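Monday, and the rain held off until after lunch

Up before the alarm, which I resent. I had dreamt I was folding, and woke with my thumbs and forefingers pinched together under the covers like a crab that had been told to wait. Besell would be delighted. Besell wants natural movement, and what could be more natural than doing it in your sleep for nothing?

The day's list was on my phone by half past seven. Long sleeves again. Last week it was pillowcases, and I had got rather good at pillowcases, so naturally they have moved me on. The learning system, which everybody at Besell calls Motik as though it were a nephew, has had its fill of flat square things and must now be shown something with arms. Twenty good folds by the end of the day, from a different starting mess each time. The instructions are firm about the mess. It has to be a real one. I read the paragraph on how to drop a garment "without intention" twice, and have been unable to drop anything without intention ever since.

I can say for the record that making a convincing mess is harder than tidying one up. My first heap was too polite. The second looked as if someone had laid out a top for school. By the fourth I was flinging the thing over my shoulder and turning round to see what I had got, and that worked very well until it went down behind the bed.

Then the grippers. Two of them, one for each hand, and the rule is that once they are on, fingers are forbidden. You may not steady a cuff with your little finger. You may not use your chin. I have found out how much of my housekeeping is done with my chin. If you cheat, Motik learns that folding is a job for two grippers and a chin, and some poor machine in a laundry will be stood there waiting for one to be fitted.

The first five went badly. I pinched too much cloth, then too little, then I pinched the sheet along with the top and folded up a corner of the bed. Yakubu, the app that takes in the recordings, asks after every go whether it was a Success, a Partial or a Fail. There is no button for "I would wear it". I marked three Partials in a row and then lay down on the floor for a bit, which is allowed between takes.

My own method, such as it is, is to get hold of a corner first and drag the whole thing flat before trying anything clever. One gripper pulls, the other hovers about looking useful. It is slow, and it is not how they do it in the training film, where a woman with lovely calm wrists takes hold of both shoulders at once and the top more or less folds itself out of respect.

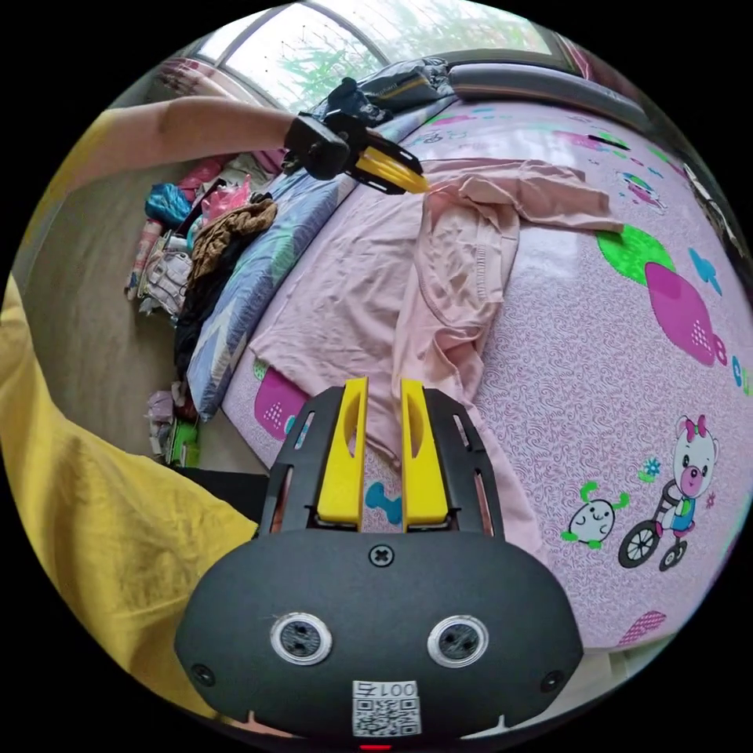
Anwara Nanayakkara rang while I was putting the kettle on, and told me I was going about it all wrong. Slow was fine, she said, slow was what they paid for, but I was dragging from the same corner every time and they would send the lot back for being too alike. She had had 80 returned in July for that very thing. Every one a perfect fold, she said, and every one the same fold, so that as far as Motik was concerned she had done it once and gone home. Her advice was to start from the worst place I could think of and get myself out of it. A sleeve inside out, the hem under the body, the neck facing the wall. It doesn't need to see you being good at it, she told me, it needs to see you getting out of trouble.

I said I had been getting out of trouble all morning, and she said had I been sending those ones in. I had not. I had been deleting them. There was quite a long silence in which I could hear her eating toast.

So that was the morning thrown away, more or less. It had never crossed my mind that the fumbles might be the valuable part. I have spent my whole life hiding the fumbles. Now a firm wants them by the dozen, clearly labelled, and I have been wiping them off like crumbs before visitors come.

Started again after lunch in a different spirit. Began from a knotted sleeve and took so long over it that the app asked if I was still there. Marked it a Success out of spite. Began from inside out and got it the right way round with one gripper holding the hem and the other going up the sleeve like a vet. I was very pleased with that and looked about for somebody to tell. Rang Anwara back. She didn't pick up, being presumably in the middle of a sleeve of her own.

One odd thing I have noticed. When you can only pinch, you start to see cloth differently. I know now which bit of a heap will bring the rest along with it and which bit will just come up on its own and leave you holding a cuff. I could not have told you that a month ago, though I must have known it in my hands for years. I tried to write it in the notes box for Niltton, who are meant to be checking our work, and got as far as "you sort of can tell" before running out of words and deleting it. Perhaps that is why they don't ask us to write it down. If I could explain it they wouldn't need the recordings.

The rain came on at four and the light went, and Yakubu grumbled that the room was too dim. Put the lamp on. Now it grumbled about shadows. Turned the lamp to face the wall and it was satisfied, and I did the last few in a sort of restaurant gloom, feeling I ought to be handing the top a menu.

Twenty done. The form at the end asks if any part of the body aches, and gives you one line for it. I put "thumbs" and then, feeling this was thin, "and pride". It came back with a red star beside it, asking me to choose from the list. Pride was not on the list. I chose "other".

Supper was eggs. Had the real washing to bring in and put away, the whole basket of it, and found I had not one fold left in me. It is on the chair. I did think of photographing it for Besell as a starting mess, made entirely without intention, but they only pay for the ones where you pick it up afterwards.

Trousers tomorrow, according to the app. Anwara has sent a message that says only "zips".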